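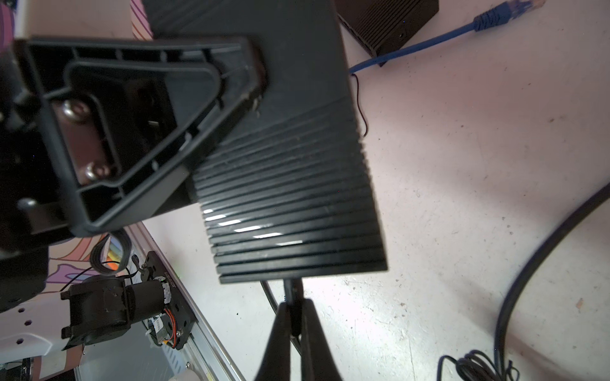 Questions we hear a lot at Surkaneo Wallpapers

Do you send samples?
We do, and we love sending them! You can ask for up to 6 at a time, and they go out every Thursday. Tape them up somewhere you walk past often and live with them a few days, morning and evening, before you make up your mind.

How far does one roll go?
A standard roll covers 30 square feet once you've allowed for trimming. If your pattern is a big swirly one, please order an extra roll — matching those curves at the seams eats up more paper than you'd think, and we'd hate for you to run short halfway up the stairs.

Can I put a busy pattern on more than one wall?
Of course you can. Plenty of people stop at one wall and are perfectly happy, but a small nook can carry pattern on every side, especially if you keep the table or shelf in it plain.
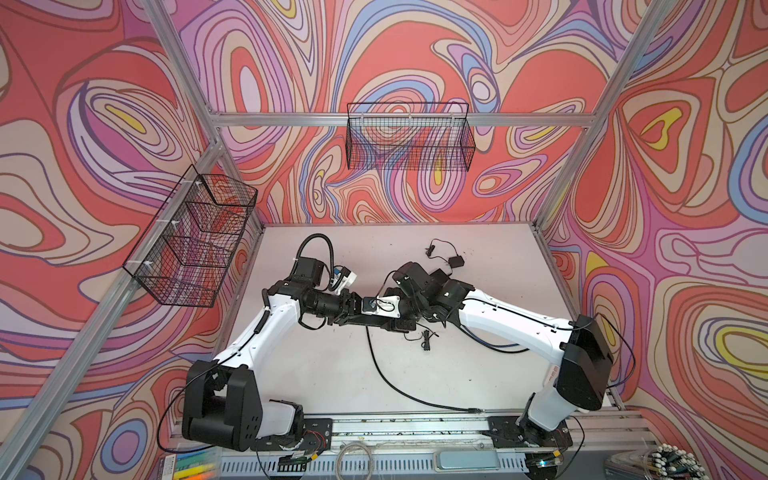 Wavy bands in coral, lavender and periwinkle, with a white tabletop and wire baskets.

What's the difference between Stallus and Movon?
Stallus is our paste-the-wall paper, and Movon peels and sticks, so renters tend to like it. Both want a clean, smooth wall, and fresh paint should have 30 days to cure first.

May I return rolls I didn't use?
Yes, if they're still sealed and you have your receipt. Write to Preben Ragnarsson at the shop and he'll send you a label.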